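The laundry service that can't do fitted sheets, and says so

Farhad Tehrani has been asked whether his robot can fold a fitted sheet so many times that he now answers before I've taken my coat off. "No," he says. "Can you?"

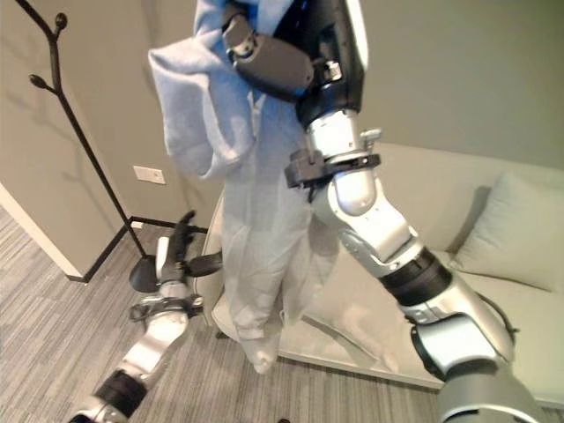
Tehrani runs the home side of Wellby, a subscription service that puts a two-armed machine in your living room and has it deal with the clean washing. The hardware is sold under the name Vitale. The going rate is $178 a month, with a one-off setup visit on top, and for that you get 30 folding sessions and a phone number that a person picks up. I tried the number twice. A person picked up both times, sounding mildly surprised.

The pitch is modest by the standards of the trade. Vitale doesn't cook, doesn't vacuum and has no opinion on your calendar. It picks up a garment, holds it up, works out which way it hangs, and folds it. "People expect the folding to be the hard bit," Tehrani says. "Folding's easy. Hard is when you've got a lump of cloth and you don't know which end is the neck."

Baby clothes are the worst, apparently. Anything with legs and feet has more ways of bunching than a shirt does, and fleece clings to itself. One arm takes the weight while the other goes looking for an edge. "If it grabs the wrong bit it lets go and starts again. It doesn't get cross. I've watched my brother-in-law do the same job and he definitely got cross."

I ask how long a single onesie takes. He looks at the ceiling for a bit.

"About 90 seconds on a good run."

And on a bad run?

"Longer."

I could do it in ten, and I tell him so. He agrees cheerfully. His argument is that I won't, and that the pile on my chair at home proves it. I hadn't mentioned a chair.

Wellby began its home trials last May, in Ginimmont, where 39 households signed up. Tehrani is frank about how that went. Several customers rearranged their furniture to give the arms more room and then discovered they liked the old layout better. One family's dog took against the thing and had to be shut in the laundry, which rather defeated the purpose. Most of the others kept the service on. "Some of them just like the company," he says, and I can't tell if he's joking.

There is a rival, of course. Bruvora sells a cabinet that you feed shirts into from the top, and it is a good deal quicker. Tehrani is polite about it until I bring up the price. "It's a lovely cabinet. You have to clip every shirt on yourself, one at a time. At that point you've met the shirt. You may as well fold it."

The weak spots are still there. Socks come out in a heap, unpaired. Black clothing in a dim room slows everything down, so customers are asked to leave a lamp on. Wellby also wants you out of reach while the arms are moving, and the service will pause if you wander in to help - a feature I'd like to see fitted to several relatives.

Would he have one at his own place? He has one. His wife uses it for towels and refolds them afterwards, in thirds, the way she likes them. He has put in a request with his own software team to have thirds added as a setting. They told him it's in the queue.

Comments

macca_in_the_hills
$178 a month and it won't pair socks. My teenager has the same limitations and eats more, so maybe.

Jude P
We had the trial unit. Good with towels, slow with kids' stuff, and the setup bloke was lovely. We cancelled when we moved house.

thirdsnothalves
His wife is right about the towels.

dryer_lint
Does it do doona covers? The website just says "large items on request".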